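Red Pepper Paste, Second Try

I made red pepper paste for the first time last July and it went moldy in the jar before I was halfway through it. I knew what I had done wrong. I'd been stingy with the salt, and then I left the jar on the windowsill because it looked nice there. This year I did it again with more salt and a place in the back of the fridge.

The recipe comes from Laurinda Mendes, who lived downstairs from us when we were on the other side of town. She called it massa and put it on everything: pork, potatoes, the inside of a chicken, a piece of toast if nothing else was around. She never wrote it down. What I have is a page of notes I took while standing in her kitchen, and half of them say things like "until it looks right."

You want long red peppers for this, the sweet kind with the thin walls. The big square ones from the supermarket will do, but they hold a lot of water and the paste comes out pale. I grow a variety called Marinho that I got as seed from Olga Nogueira, and I had 800 grams ready at once, enough for one batch. They ripen late. I lost a few to sunscald and one plant never did much of anything.

Pick them all the way red. A pepper with a green shoulder will be fine in a salad but it makes the paste a little bitter. Wash them and dry them well with a towel. I then leave them out on the counter overnight on a rack, so that whatever is left around the stem has time to go.

Next is the cutting, and I have changed how I do it. I used to slice the top off straight across and dig the core out with a spoon, which sends seeds all over the kitchen. Now I lay the pepper lengthwise with the stem away from me, cut down one side from the shoulder to the tip, and open it like a book. The core comes out in one piece with a small cut under the stem. Run your thumb down the white ribs and they pull off too. Then cut each pepper into strips as wide as a finger.

I use a bamboo board for this and keep it only for vegetables. Red pepper will stain it if you let it sit, so rinse it as soon as you're done. A bit of lemon takes off most of what's left. The marble counter is worse — juice from the peppers is fine there, but the lemon is not, so do your scrubbing in the sink.
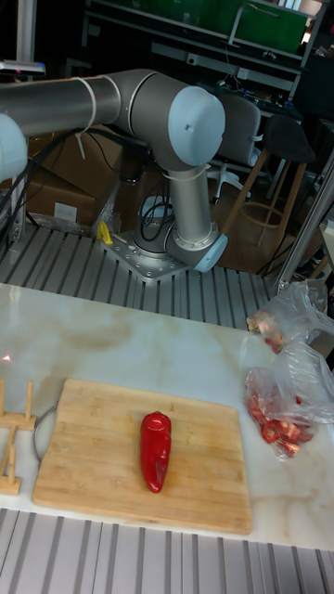 One long red pepper on the board, still whole.

After that it's layers. Coarse salt on the bottom of a colander, then peppers, then salt, and so on until you run out, ending with salt. Put the colander over a bowl and a plate on top with something heavy on it. I used a can of tomatoes. Leave it for four days somewhere cool and pour off the liquid when you think of it. Laurinda left hers longer, but she had a cellar.

When the strips have gone limp and darker, shake off the loose salt and spread them on a clean towel for a couple of hours. Don't rinse them. Then they go through the grinder or into the food processor. I like it with some texture, so I stop early. Add two cloves of garlic if you want it — she did, my husband would prefer I didn't.

Pack it into small jars, press out the air pockets with the back of a spoon, and cover the top with olive oil. I got two jars out of this batch, which is less than I hoped for, but peppers shrink a lot. Every time you take some out, smooth the surface and top up the oil. That was the other thing I skipped last year.

It's very salty, so leave the salt out of whatever you're cooking and taste at the end. A spoonful is plenty for a pan of potatoes. For pork I mix it with white wine, more garlic and a bay leaf and let the meat sit in it overnight.

Sofia asked if it can be frozen. I haven't tried. If the rest of the peppers turn red before the cold comes, I'll do a second batch and put one jar in the freezer to find out.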